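Raltonach Two-Arm Handling Cell
Product information and conditions of use

Overview

The Raltonach is a bench-mounted cell with two arms and two five-fingered hands, supplied by Skinerero for research groups, training centers and small-item handling studies. It is intended for light work on a single table, where both hands must reach the same object. It is not intended for lifting people, for food preparation, or for use in the presence of flammable vapor.

This page sets out the working rules that apply to every cell sold or leased. Purchasers are asked to read it together with the installation manual and to keep a printed copy at the bench.

What is supplied

Two arms, left and right, with closed shells
Two five-fingered hands, factory matched
Nwosu control cabinet with wall bracket
Juneo operator software, one license per cabinet
Two wired stop buttons
Bench plan and drilling template

Backdrop fabric, table covering and work items are not included.

Who may operate the cell

Operators must complete the Juneo operator course before working without supervision. The certificate is valid for two years. Sites that lease the cell must keep a list of certified operators and present it at the annual inspection, which Skinerero schedules each July.

Visitors may watch from outside the marked floor line. They may not load or remove work items.

Speed and distance

With a person inside the floor line, hand speed is limited to 300 millimeters per second. The limit is set in the Nwosu cabinet and may be changed only by a service engineer. Both stop buttons must be tested at the start of each shift, and the result entered in the cell log.

A cell that fails a stop test is to be switched off at the wall and labeled. It may not be returned to use on the decision of the operator alone.

Good practice at the bench

1. Use a plain, dark, matte table covering wherever the work items allow. Folds in a backdrop are acceptable. Folds in the table covering under the hands are not.

2. Route cables away from the space between the hands and check their position after any change of arm posture.

3. Keep packaging and cloths to one side of the work item. Articles left directly below the fingertips may be caught when the hands descend.

4. Report any tool with a blade or point to the shift supervisor before it is brought inside the floor line, and record it again when it is removed.

5. Rehearse each new two-handed task at reduced speed. Soft sheet material held by both hands above a fragile item, such as a balloon on a clear stand, requires 8 complete rehearsals before the normal task speed is selected.

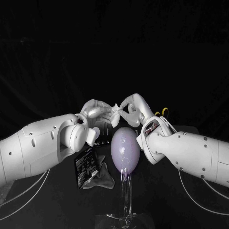 Inspection and care

Wipe the shells with a dry cloth at the end of each working day. Solvents must not be used on the hands or wrist joints. Screws in the casing are to be checked every 28 days with the driver supplied, and a loose screw is to be reported before it is tightened.

Ordering and service

Orders are accepted from registered institutions only. Requests for service should quote the cabinet number and the date of the last stop test.

Conditions last revised December 20, 2025.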